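Chapitre 4. Défendre ensemble : le bloc, la ligne et la voix

Temps de lecture : 6 minutes

Quiconque a passé un après-midi de février au bord du terrain de Skurness, les mains au fond des poches, sait qu'un match de football se regarde d'abord du côté du ballon. C'est bien naturel, et nous avons tous commencé ainsi. Dans ce chapitre, pourtant, je vous demanderai un petit effort — regarder les joueuses qui n'ont pas le ballon, et surtout celles qui reculent.

Le club de Skultari nous servira de fil conducteur. La saison où il est monté, son entraîneuse avait consacré 30 séances au seul placement défensif, ce qui avait fait grincer quelques dents (les attaquantes, surtout !). Devant les 1 890 spectateurs venus pour la réception de Linley, la ligne arrière montait et descendait d'un même pas, et l'on entendait la gardienne jusque dans la dernière rangée. 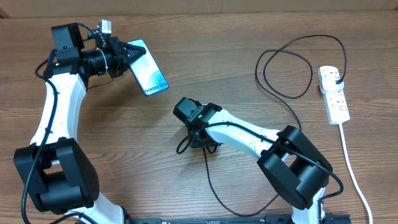
À quelle distance les défenseuses doivent-elles se tenir les unes des autres ?

Assez près pour que chacune puisse couvrir sa voisine si celle-ci est dépassée, et cette distance se resserre à mesure que le ballon approche du but.

Nous verrons d'abord la couverture, puis l'alignement, et enfin la question délicate du hors-jeu, qui a coûté à Shek bien des points et à ses supporters bien des soupirs. Prenez votre temps, dessinez, effacez, recommencez sur un coin de cahier.

Commentaires

Marmotte12 : Très clair, merci. J'entraîne des moins de quinze ans et la partie sur la voix de la gardienne me parle beaucoup.

Lecteur du Nord : J'étais au match contre Linley ! Il faisait un froid terrible.

Pivot_gauche : Y aura-t-il des schémas pour le hors-jeu ?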